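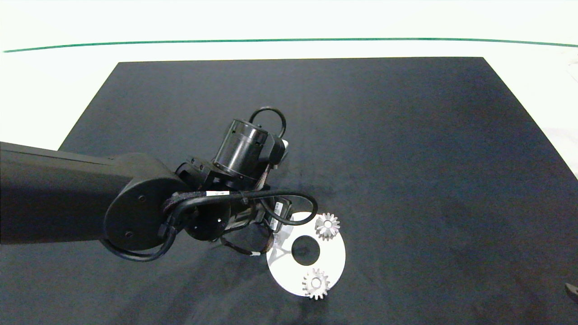
Search this manual Go

Tamiru Bench Cell Set-up Guide
Section 2: Planning and Budgeting Before Purchase

Complete this section before any order is placed. Prices exclude freight and tax. The planning worksheet is kept by Jozef Hermans, and requests to change it go to him.

2.1 Define the work

1. List every part the cell will handle. Record outside diameter, thickness, mass and material.
2. Record how each part is presented: flat, upright, stacked or resting on another part.
3. Mark the parts that will be used in the first 90 days. Budget for these only.
4. Have the list signed by the person who will run the cell.

Note: Gears of similar size can need different grips. A hub that stands above the face changes the approach height and may change the finger length.

2.2 Budget lines

Enter each item on its own line. Do not combine the arm and the gripper, even if they are quoted together.

- Arm and controller
- Gripper body
- Fingers, one working pair and one spare pair
- Wrist camera, mount and cable
- Work mat and table
- Cable ties, labels and sleeving
- Installation labor

The allowance for fingers, mat and cable hardware is $2000 per cell. Anything over this needs approval from Vilgot Westerberg. Installation labor is entered as 40 hours for a first cell. Later cells of the same layout may use a lower figure if the first one has been accepted.

CAUTION: Do not order the arm from its reach figure alone. Reach is quoted to the flange. Add the gripper and fingers, then check the reach again with the wrist turned down toward the table.

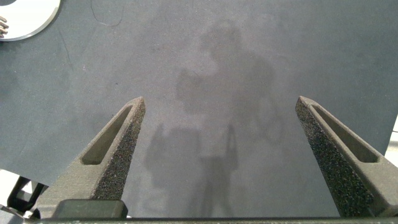
Fingers are a wear item and are budgeted separately from the gripper body. Obtain one quote for machined fingers and one for printed fingers, and state the opening needed at the tips. Ask for the grip face finish in writing. A slotted finger with a coarse, speckled grip face, as on this pair, should be quoted with its slot dimensions and wall thickness given on the drawing. Lighting goes on the same quote sheet. A person's shadow can reach the middle of the mat, as it does between these fingertips, so allow for a second lamp position when the operator will stand near the table.

2.3 Select the mat and table

1. Measure the area the parts will occupy, then add clearance for the open gripper on all sides.
2. Choose a matte, dark mat. Request a sample before ordering the full size.
3. Check the sample under the lamps that will be used in the cell.
4. Confirm that the table extends past the mat on every side where hardware will stand.

Note: Soft mats wrinkle. Include one replacement mat in the first order. The Plavotus mat listed in earlier issues of this guide has been withdrawn from the parts list.

2.4 Trial before commitment

Suppliers will normally lend fingers for a short trial. Sketow and Sirnunon both accept loan requests through the purchasing form. Allow 2 weeks for delivery.

1. Fit the loan fingers and check that both tips meet at the same height.
2. Place the listed parts on the mat.
3. Grip each part at the sides, with the face toward the wrist camera.
4. Repeat with a second part close by.
5. Record any part that turns, slips or touches its neighbor. 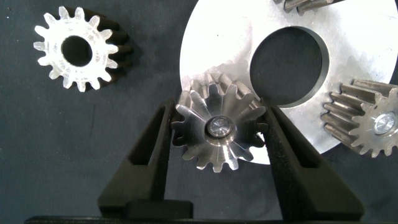

Figure 2-3. Steel spur gear gripped at both sides, with a white plastic gear and a metal disc nearby.

CAUTION: Keep hands clear of the fingers while the gripper is powered.

If a part fails step 5, revise the finger drawing and request a new quote. Do not raise the grip force above the value on the gripper data sheet.

2.5 Release the order

1. Attach the signed parts list, both finger quotes and the trial record.
2. Enter the delivery address and the name of the receiver.
3. Submit the worksheet to purchasing.

Section revised Dec 12, 2020. Continue to Section 3: Receiving and Unpacking.

Shares: 2 Comments: 0

This site uses cookies to remember your settings. Accept Manage preferences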